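### 3.2 Breakfast tasks and the toaster station

Breakfast was the meal our participants prepared most often, so we looked at it separately. Of the 130 households in the Cluvbridge sample, 125 reported making toast in the month before the interview. Most kept the toaster in one spot all year, and most left it out between uses.

We coded each toaster station by three features: the surface it stood on, the clear space in front of the slots, and the route of the cord. Pace's earlier coding sheet was used without changes, except that "cord over front edge" was split off from "cord loose on surface."
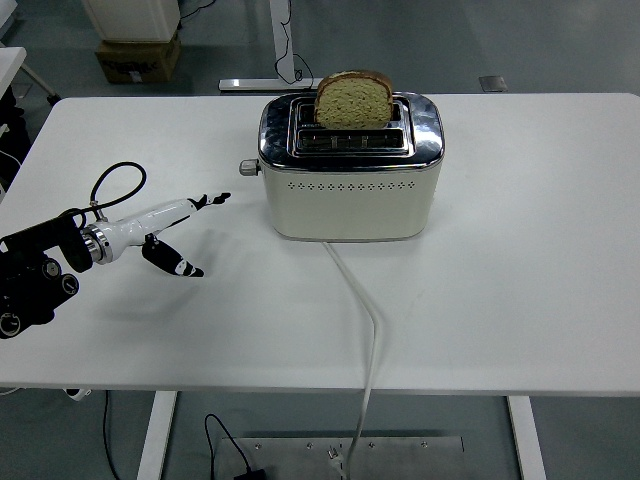
**Figure 4.** Two-slot toaster on a white table, with one slice of bread in the rear slot. The cord runs over the front edge of the table.

People who lived alone usually toasted one slice at a time, even with a two-slot model. Several said they had a preferred slot and could not explain the choice. In shared homes both slots were filled, and a second round often started while the first person was already eating.

Cord routing was the feature that varied most. Counters with an outlet at the back had short, hidden cords. On tables, the cord had to cross part of the work surface or drop to the floor, and 20 households described moving the toaster to get the cord out of the way before spreading butter or cutting fruit. Whitlock households did this more than those in Jallier. We return to the difference in Section 4.1.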